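Cuaderno de taller — jueves

Almacén de Fondthorpe. Repaso de tapones y etiquetado antes de pasar al adhesivo Bepari.
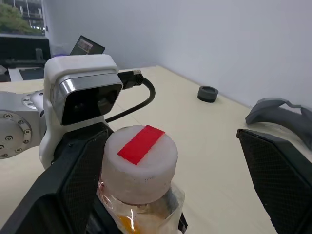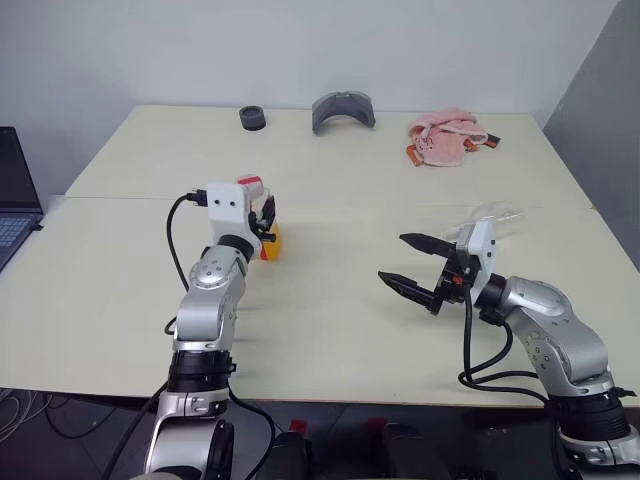 Pruebas de adhesivo

Preparadas cuatro probetas con Bepari y cuatro con Virudix. Curado de 8 horas. Dos de Virudix se despegan por la esquina; las de Bepari aguantan — repetir con menos carga. Pedir dos rollos más a Lamdale.

Pendiente: limpiar la espátula y anotar la humedad a las 9.

Última actualización: jueves
2 comentarios
Contacto | Volver arriba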